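Travano canteen cuts beef and lamb from weekday menu

April 29, 2023

The staff canteen at Travano's Tomovstead site will stop serving beef and lamb on its standard menu from July. The change follows a trial at the smaller Drolleck site, where the two meats were withdrawn for one menu cycle and replaced with dishes based on beans, lentils and eggs. Pork, chicken and fish are not affected.

The Tomovstead kitchen prepares 400 hot lunches a day. Under the present menu, one of the three hot dishes contains beef or lamb on most days. Under the new menu that place goes to a dish with no meat in it. A second meat-free dish will be offered as before, so that two of the three choices will be vegetarian. At least one of those two will also be free of milk and egg.

Catering at both sites is run by Demissie, which holds the contract for a further 2 years. The supplier has rewritten 105 recipes for the purpose. Most are existing dishes in which minced beef has been replaced by green or brown lentils. The remainder are new, among them a barley and mushroom stew, a chickpea pie and a baked dish of white beans and leeks. Soya mince was tested at Drolleck but has been left out of the Tomovstead list, as it did not hold its texture in the heated counters.

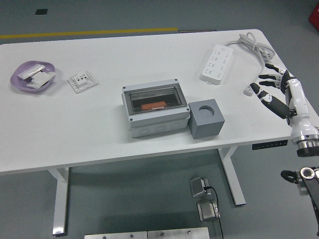 Site Services, Catering and Buildings

Each main dish has been set a minimum protein content, measured on the portion as served. Where a bean or lentil dish fell short, the kitchen raised the share of pulses and cut back the rice or potato. Portion weight stays at 300 grams for stews and bakes. Salt content has been checked against the old recipes and is the same or lower in every case.

The price of a hot lunch will not change. Pulses cost less per portion than beef, but the new dishes take longer to prepare, and dried beans have to be soaked overnight. Demissie expects the two effects to cancel out over a full year. Any saving will go towards fresh vegetables, which were the subject of most of the written comments received during the trial.

Waste was weighed daily at Drolleck. Plate waste rose in the first week, then fell back to its earlier level by the end of the cycle. The dishes returned uneaten most often were the lentil lasagne and a cold bulgur salad. The lasagne has been given a thicker sauce and a shorter time in the counter. The salad has been dropped.

The label on each dish will carry the main source of protein, the list of allergens and a mark showing whether it is vegetarian or vegan. Staff who do not eat pulses for medical reasons should tell the kitchen by noon on the previous working day, and a separate meal will be put aside under their staff number. The same arrangement applies to lupin, which is used in two of the new burgers.

Buffets ordered for meetings are outside the change for the time being. The order form will list the vegetarian platter first, and meat platters can still be chosen from the second page. Beef and lamb will also remain available for the summer and winter staff dinners.

A tasting of eight of the new dishes will be held in the Tomovstead canteen before the menu starts. Comment cards will be placed at the tills, and the first review of sales and waste figures will take place after two full menu cycles. The recipes and nutrition tables can be requested from the catering desk.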